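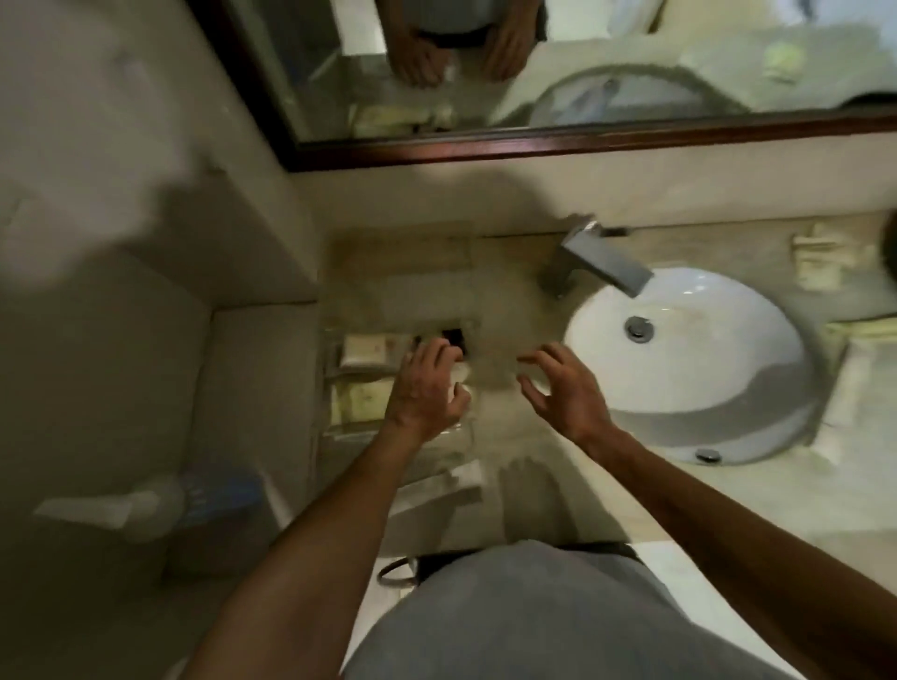
The sink and the marble top in the bathroom.

May 16, 2020

My neighbor asked me last week why I still wash my wool sweaters by hand when there is a wool program on every machine. I gave her a short answer on the stairs, and then I thought about it all evening, so now I write the long one.

I bought my first good sweater in Raltstead, in December, in my second winter in this country. It was a Fjeld, dark green, and it cost 129 dollars. For me at that time this was a very serious amount. I wore it almost every day until spring. Then I put it in the machine with the towels, and it came out in the size for a child of six. I kept it in a drawer for two years, as one keeps a bill that one does not want to look at.

After this I started to read about wool. I learned that the warm water is not the only enemy. The rubbing is worse, and so is the change from warm to cold. So I use cool water from the beginning to the end, and a small spoon of soap. I press the sweater down with flat hands and let it lie for ten minutes. I don't twist it. To dry it, I roll it inside a towel, and I kneel on the roll. My mother did it the same way, but she never explained it to me, and I never asked.

The soap I like is made by Clolletti. A bottle has 500 milliliters and lasts me the whole winter. It smells a little bit like hay. I tried to replace it once with a cheaper one, and the sweaters became stiff at the neck, so I returned to the old one.

In these weeks at home I have washed everything made of wool that I own, also the scarves and the one blanket. It took me four evenings. The blanket was a mistake, because it needed two days to dry and the whole apartment smelled of sheep. My husband opened all the windows and said nothing, which was kind of him.

I also repaired two elbows. The yarn is not the same green, and you can see it from across the room, but I have decided that I like it.

Next I want to try to take the small balls of wool off my gray cardigan with a comb. If somebody has done this without making holes, please write to me in the comments which comb you have used.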